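Reading Room > Papers > Household Studies
Filed under: Packaging, Reuse, Everyday Life
9 min read

4. What people do with the box afterward

So now we get to the part I wanted to write first. Sections 2 and 3 covered how a box comes into a home, and I've tried to keep my opinions out of those (Giuliana Quispe read the drafts and took most of them out for me). This section is about the box once it's empty, and I'm going to let myself talk a bit more.

We asked every household in the Kedov sample to keep a box diary. The instructions were short: when a box is emptied, write down where it goes, and if it moves again, write that down too. We ended up with 2666 entries, and a lot of them are one word long. "Garage" is a big favorite. So is "hall." One person wrote "still hall" on nine different lines, and I coded every one of them, and I felt for her by the end!

The first thing I'd point to is how long boxes stay standing. I went in expecting people to flatten them right away, probably because that's what I do, and I was wrong by a mile. Most boxes sat open for days with other stuff drifting into them: mail, dog leashes, a half bag of potting soil. Annag Crichton calls this the "parking" stage in her own diary work and I've borrowed the word, with her okay. A parked box isn't being stored and it isn't being thrown out. It's just there, and people walk around it until something makes them deal with it.

What makes them deal with it? Company coming over, mostly. Pickup day is the other big one, and in the Museck neighborhoods, where the truck comes early Monday, you can see the entries pile up on Sunday night. I'd guess a pickup on any other day would just move the pile, but we only had the one schedule to work with, so please don't quote me on that.

Flattening itself turned out to be a more personal business than I'd figured. We had slicers, who run a knife down the tape and fold the thing neatly along its creases. We had stompers. And we had a small, stubborn group who tear off the flaps first and deal with the body of the box later, sometimes a lot later. Couples don't always match, and the diaries get a little testy about it. "He did it wrong again" shows up in 2 households that, as far as I know, have never met.

The Jayawardena coding scheme, which we used for sections 2 and 3, only has one code for all of this ("reduced"). I kept it in the main tables so our numbers can sit next to the older ones, but I added a second column for how far the folding got: standing, partly folded, or flat. That middle group is bigger than I expected, and it's the one I'd love someone to take on properly. A partly folded box takes up nearly as much room as a standing one and can't hold anything, so you'd think people would finish the job. They lean it on the wall and go make dinner.

Keeping a flat box is different again. About a third of our homes had what I'd call a stash, behind a door or under a bed, and the owners were pretty proud of it. They knew the sizes. They'd turn down a new box if they already had one like it. The Kasico follow-up survey went out to 500 addresses and asked about stashes directly, and I'll get to those answers in section 5, along with the moving-house question that everybody at the workshop wanted to argue about. 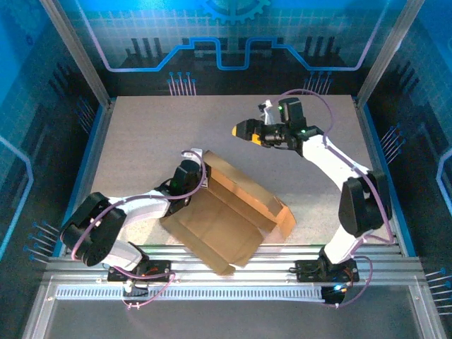
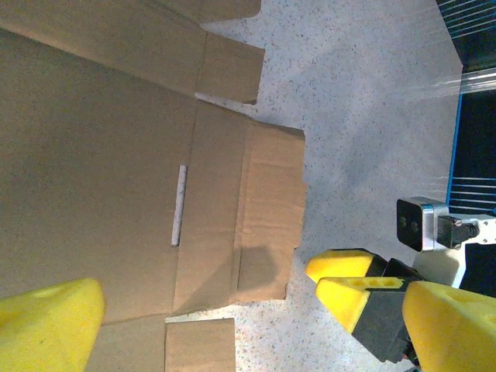
Figure 4. Flattened cardboard, in both pictures.

Did people who kept a stash end up using it?

Mostly for mailing things back, and less often than they told us they would. The diaries show a burst of use in December and then very little until somebody moves or has a birthday, and several stashes only ever got bigger while we were collecting entries.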